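How I Finally Got the Sour Smell Out of My Towels and Shirts

I put up with smelly towels for most of a winter before I did anything about it. You know the smell. The towel is fine on the rack, fine when you pick it up, and then you dry your face with it and it's like a basement after a flood. My shirts had a milder version of the same thing, mostly under the arms, and it only woke up once I'd been wearing them for an hour.

So in January I got stubborn and worked through it properly. It took me a few weekends and one very long Sunday of rinsing, but the stuff in my linen closet now smells like nothing at all, and nothing is exactly what I was after. The method goes by the name "stripping" and there are a hundred versions of it. This is mine, with the parts I got wrong left in.

First, what's going on in there

Most of what you're smelling is leftovers. Body oil, detergent that never rinsed out, and fabric softener, which coats the loops of a towel so they feel silky and then stop soaking up water. Bacteria love all of it. Washing again with more soap just puts down another layer (I did this for months, and I'm still annoyed about the detergent I went through).

Test for it before you bother. Drip a little water from your fingers onto a clean, dry towel. If the drops bead up and sit there, you've got buildup. If they sink right in, your problem is probably slow drying and you can skip ahead to the drying part.

Sort it harder than you think you need to

Hot water and hours of soaking will pull dye out of things that have behaved perfectly well in a normal wash. Whites go alone. Pastels and pinks go together. Reds, navy, anything black, each in its own batch, or just don't strip them.
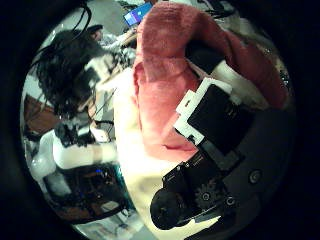 Pinks and whites: fine in the hamper, separate for the soak.

I learned this with a red hand towel that I'd owned for years and trusted completely. Everything in that tub came out the color of weak cranberry juice, including two pillowcases.

Leave these out altogether: wool, silk, anything stretchy like leggings or swimsuits, and anything with a care tag that says cold only. Read the tag. I know, but read it.

What you need

A bathtub, or a big bucket if you're only doing a few things
Washing soda (the stuff next to the baking soda, but it is not the same stuff)
Borax
Powdered laundry detergent, plain, no softener built in
A long wooden spoon or a broom handle
Rubber gloves
White vinegar for later, and only for later

I buy the store brand from Gilham for the powder. Any plain powder will do. Liquid works less well for this in my experience, though I've seen people swear by it.

The soak

Start with clean laundry. That sounds backward, but you don't want to spend your hot water on fresh dirt. Run everything through a normal wash, no softener, and move it over damp.

Fill the tub with the hottest water your tap will give you, enough to cover the load with a bit of room to stir. Before the towels go in, add a quarter cup of borax, a quarter cup of washing soda and half a cup of detergent, then stir until you can't feel grit on the bottom. My first try I dumped the powder on top of the towels and had white crusty patches to scrub out afterward.

Push everything under with the spoon. Wear the gloves, especially if your hands are dry to begin with. Keep kids and pets out of the bathroom while it's soaking, and keep the boxes up high too.

Now leave it for 6 hours, give or take, until the water has gone completely cold. Stir when you walk past. The water will turn gray or a sort of tea color, and I won't lie, it's gross and very satisfying! Some of that color is dye, by the way, so don't take all of it as proof of how filthy you are.

Wring things out by hand, drain the tub, and run the lot through the washer on hot with no detergent at all. Then do it again. If you can still see suds through the door on the second rinse, do a third. This was my long Sunday. 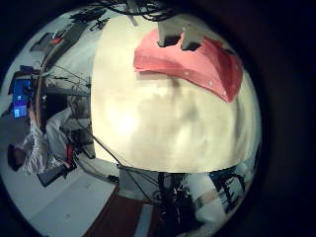
Baritz, 11 April 2024

I'm adding to this page now that I've lived with the results for a few months, mostly on how to keep the smell from creeping back, which is the half I hadn't worked out when I first wrote it up.

Keeping it gone

Use less detergent. Way less. I'm down to two tablespoons for a full load and things come out cleaner than they did when I was filling the cap. If your water is hard you may need a touch more, but try the small amount first.

Skip softener on towels forever. If they feel scratchy, put half a cup of white vinegar in the rinse compartment every few washes. Don't do it every single time (it can be hard on the rubber seals), and never, ever let it meet bleach.

Don't let wet things sit. I used to start a load at night and move it over in the morning, and I'm now fairly sure that was half my trouble. I set a timer on my phone these days. If I forget and it's been sitting overnight, it gets washed again, no sniffing and hoping.

Clean the machine too. Pull back the rubber gasket if you've got a front loader and wipe underneath it with an old rag. Pull out the detergent drawer and scrub that. I bought a little stiff brush called a Skurby for it, but an old toothbrush got me most of the way there. Then run an empty hot cycle once a month and leave the door open between loads.

Drying

Thick towels need air on both sides. Spread them across the whole bar, never doubled over a hook. If you use a dryer, shake each one out hard before it goes in, and take them out only when the thick hem at the end is dry as well. That hem is sneaky. It stays damp after the middle feels done, and then it goes into a dark closet with all its friends.

What about shirts?

Cotton shirts can take a shorter version. I do two hours in warm water with half the powders, and I turn them inside out so the underarms get the worst of it. Undo every button first, the cuffs too, or the layers stick together and the soak doesn't get in between them.

Bright colors make me nervous, so I test those. Dab a wet white cloth with a bit of the soak water on an inside seam and press for a minute. If color comes off on the cloth, that shirt gets a cool wash and some baking soda and that's as far as I go.

When they come out, give each shirt a good snap from the collar, smooth the front with your hands, and hang it while it's still slightly damp. You'll do much less ironing. I do hardly any now - collars and cuffs, and only if I'm going somewhere.

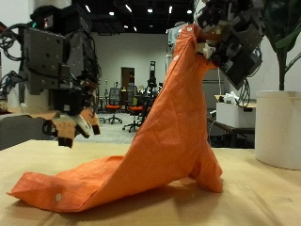
Delaunay wrote in to say the two-hour soak was still too much for an old linen shirt, which came out limp and a shade lighter, and that one hour in barely warm water with no borax has worked fine on the rest of the linen pile since then. Also that baking soda paste on the underarms, left for half an hour before a regular wash, did more for the smell than the soak did.

I haven't got any linen to try it on, but I did try the paste on two cotton shirts and I agree about the smell. It's a thin paste, about like pancake batter. Rinse it well, or you'll find white dust in the seams when it dries.

As for how often to do the full strip: twice a year for towels at the very most. It's rough on fibers, and if you're using less soap you shouldn't need it more than that. I've got my next one penciled in for after the summer, once the beach towels have done their worst.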